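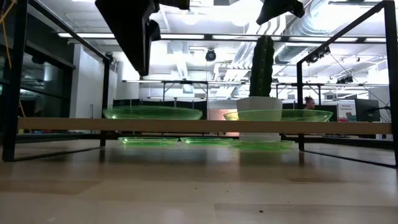 Teleoperar o llevar de la mano: ¿alguien lo ve rentable?

Buscar en el foro Búsqueda avanzada
Imprimir tema | Enviar por correo

tuercafloja
Llevo desde junio leyendo maravillas de enseñar tareas por demostración y sigo sin verlo. En el banco de los platos verdes vamos por 182 demostraciones con mando remoto. Tarea: coger una tira y dejarla en su plato. Con un brazo programado a la antigua eso lo dejo montado en una tarde. Me venden que luego "generaliza". ¿A qué, a platos azules?

marga_plc
Depende de dónde pongas las tiras. Si siempre están en el mismo sitio, prográmalo y a casa. Si cada vez caen torcidas, ya me contarás cómo lo haces en una tarde.

tuercafloja
Con una cámara y un poco de visión clásica. Lo hacíamos en Hundura antes de que todo el mundo se pusiera a mover mandos.

riel_35
Visión clásica con plástico verde translúcido y brillos por todos lados, suerte. Yo lo intenté con unas tapas parecidas y el umbral me cambiaba según la hora. Y una tira blanda se dobla como le da la gana, eso no lo sacas de un CAD.
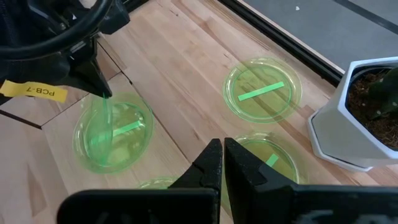 Tira colgando de la pinza, vista desde la muñeca.

tuercafloja
Vale, lo de la tira blanda te lo compro. Lo que no compro son los números. El folleto de Grolteren dice que con 53 demostraciones basta. Nosotros ya hemos triplicado eso y sigo sin fiarme.

marga_plc
Los folletos, ya se sabe. ¿Cuántos operadores distintos? Si cada uno entra al plato por un lado, la política te sale un promedio raro. A nosotros nos pasó con Skamdale: 527 episodios, y tiramos la mitad por mezclar manías.

riel_35
Ahí discrepo. Con un solo operador queda muy limpio y a la primera que mueves un plato se pierde. Yo prefiero variedad aunque ensucie.

marga_plc
Variedad en la posición de los platos, sí. En la forma de agarrar, no. Son dos cosas.

codo_y_muneca
¿Y guiando el brazo a mano, sin mando? Se nota mejor cuándo roza la pinza.

tuercafloja
Con un brazo, bien. Con dos pinzas a la vez me faltan manos, y encima sale mi codo en las cámaras. Por el mando tampoco siento nada, vas a ojo y aprietas de más.

riel_35
Apunta los fallos también, no borres los intentos malos. Y reserva unas posiciones que no hayas enseñado nunca para probar. Sin eso no sabes si ha aprendido o repite.

tuercafloja
Eso sí lo voy a hacer. Si llego a 455 y falla en las posiciones nuevas, vuelvo a mi visión clásica y abro otro hilo para quejarme.

Este sitio utiliza cookies propias y de terceros. Si continúa navegando, acepta su uso. Aceptar | Más información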